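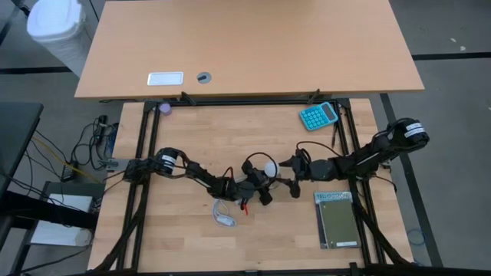

Suha Obeidat asked last session why the cables get checked before the joints are homed, when the homing routine takes less time and finds most faults anyway. Homing moves every joint through a large part of its range. A cable that has slipped out of its loop can be pulled tight or pinched on that first move, and the fault you find is then one you made.

Unit 6: Daily checks on the two-arm table cell

Power stays off for steps 1 to 4.

1. Base mounts. Try each base by hand. Any play, tighten the plate bolts in a cross pattern and log it.

2. Cable loops. The loop over each wrist must be free to move. With the wrist turned to either limit, the cable should still have slack. Do not add ties near a moving joint.

3. Frame rails. Thick bundles follow the rails outside the reach of the arms. Push back anything that has crept inward.

4. Fingers. Look for worn edges and loose screws. Replace both fingers of a gripper together.

5. Power on, left arm first. Wait 20 seconds, then start the right.

6. Home one arm at a time, with the other parked.

7. Meeting test. Bring both grippers to the center of the table at low speed, one small part between them. Close the left, then the right. If the part shifts on the second close, the arms disagree on position: repeat step 6, then run the offset routine (handout 43).

Joint temperatures are read after the meeting test. Enter them on the Gollow sheet with your initials.

Spare fingers are in drawer 152. Sign for them with Belmiro Frade.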